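Octobre — par la rédactrice du blog
Temps de lecture : 3 minutes

Le recours, le procès et mon café froid

Bon, je vous avais promis un billet sur autre chose que le tribunal, et puis mardi je me suis retrouvée à Avusham dès huit heures du matin, donc tant pis pour la recette de soupe.

Pour ceux qui prennent l'histoire en route : il y a au printemps cette occupation de la mairie de Kastel, après le vote sur la fusion avec Lubis. Une nuit entière dans la salle du conseil, des chaises empilées contre les portes, et au petit matin 168 personnes relevées une par une sur le parvis. Sur les 168, 154 sont reparties avec un simple rappel à la loi. Les autres attendent encore leur audience, ou sortent tout juste de la leur.

Mardi, on jugeait trois d'entre eux. J'y suis allée parce que j'habite Kastel, que j'ai voté contre la fusion (je ne m'en cache pas, vous me lisez depuis assez longtemps) et que j'en avais assez de me faire raconter les audiences par des gens qui n'y étaient pas. La salle est minuscule, le chauffage fait un bruit de tracteur et les bancs sont une punition à eux seuls. J'ai quand même rempli la moitié d'un carnet !

Le parquet a demandé du sursis pour tout le monde. La défense a surtout plaidé que la porte de la mairie n'était pas fermée à clé ce soir-là, et la présidente a passé un temps fou là-dessus — qui avait la clé, à quelle heure, est-ce qu'on entre « par effraction » dans un bâtiment ouvert. Je vous jure que c'était passionnant, même si écrit comme ça, ça n'en a pas l'air.

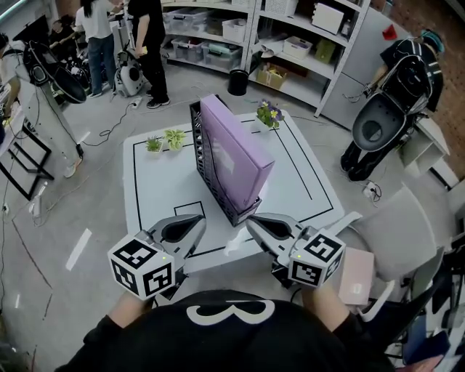 Ce qui m'a le plus frappée, c'est le ton. Au printemps, dans les deux communes, on s'engueulait à la boulangerie, des voisins ne se disaient plus bonjour, et le bulletin municipal parlait d'« insurrection » (le mot était en gras, je l'ai gardé). À l'audience, tout le monde parlait doucement. Un des prévenus a dit qu'il était entré pour voir s'il restait de la place et qu'il n'avait pas su comment ressortir. J'ai ri, la salle aussi, la présidente beaucoup moins.

Je ne vais pas vous faire croire que je suis neutre. Je trouve que bloquer un conseil élu, même un conseil qui m'énerve, c'est une mauvaise idée, et je trouve aussi que traîner des gens pendant des mois pour une nuit sur du lino, ça commence à faire long. Les deux à la fois, oui, désolée.

Le jugement est en délibéré. La prochaine fournée passe à Balosa, parce qu'Avusham manque de greffiers, et ils seront sept à la barre d'un coup. Balosa, sans voiture, c'est deux bus et une marche le long de la départementale. Si quelqu'un y va de Kastel et qu'il lui reste un siège, je paie l'essence et j'apporte les sandwichs. Écrivez-moi par le formulaire, je réponds plutôt le soir.

Contact — Mentions légales — © Tous droits réservés — Retour en haut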